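## Why Does Printed Lettering Stay on a T-Shirt?

Cotton is made of thin threads looped together. The loops leave small gaps, and ink has to grip the threads without filling every gap. If it fills them all, the cloth turns stiff.

One common method is screen printing. A screen is a fine mesh stretched over a flat holder. Part of the mesh is blocked and part is left open. A printer pulls thick ink across the mesh with a rubber blade, and ink passes only through the open part. The shape of the open part becomes the shape on the shirt.

Each color needs its own screen. A design with two colors needs 2 screens, and they must line up exactly. If one screen moves, a thin gap shows between the colors – printers call this poor registration.

Dark cloth is harder to print than light cloth. Yellow ink placed straight on black cotton can look dull, so many printers put down a layer of white first. This layer is called an underbase.

Many inks must then be heated. Heat changes the ink from a soft paste into a solid, bendy layer. This step is called curing. Ink that is not fully cured may crack or wash off.

To make a print last, turn the shirt inside out before washing. Use cool water, 20 to 33 degrees Celsius. Do not iron directly on the print.
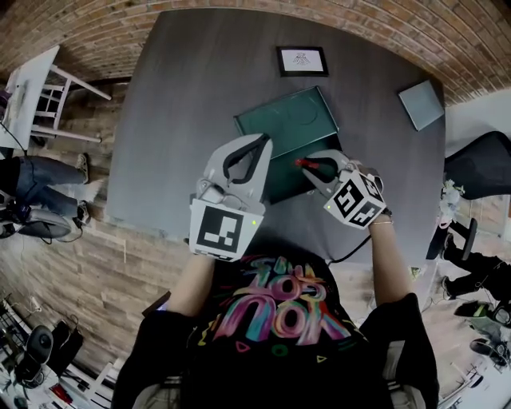
Bright graffiti-style lettering on a black T-shirt.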